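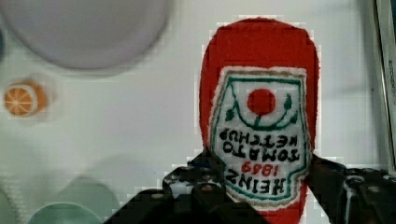 Attachment 1: the Heinz tomato ketchup bottle, upside down

Ticket: Cast bios showing the wrong credits on show pages
Opened Jul 30, 2013
Product: Starneo site builder, theatre template

Hi all, me again! I run the website for the Kekberg, our little playhouse, and the actor bios have gone haywire. Click on our leading man in the autumn comedy and you get his headshot, his name, and then the full career of the woman playing his mother-in-law. He's been very gracious about it (she's got the better résumé, to be fair) but the programme links straight to these pages and I'd love to have it sorted before previews.

What I've tried so far: cleared the cache, re-saved every bio, logged out and in again. Re-saving fixed 4 of them, then they flipped back when I added a new understudy.

Update: I exported the whole credits table and it has 2,479 rows. We don't have anywhere near that many credits! Scrolling through, it looks like everything from the old Claeys database got imported again on top of the March import, so heaps of actors are in there twice with different ID numbers.

Update 2: Support asked me to switch off the Jotton plug-in, the one that pulls in review quotes. Did that, no change to the bios, though the page loads a lot quicker now, so I might leave it off.

Update 3: Getting somewhere. I deleted 560 duplicate rows on the test copy and the mother-in-law has her career back. His page is now blank under "Stage", but the television credits are right. Could someone tell me if the stage ones are still in the backup, or am I typing in 6 seasons of rep by hand?

Status: waiting on support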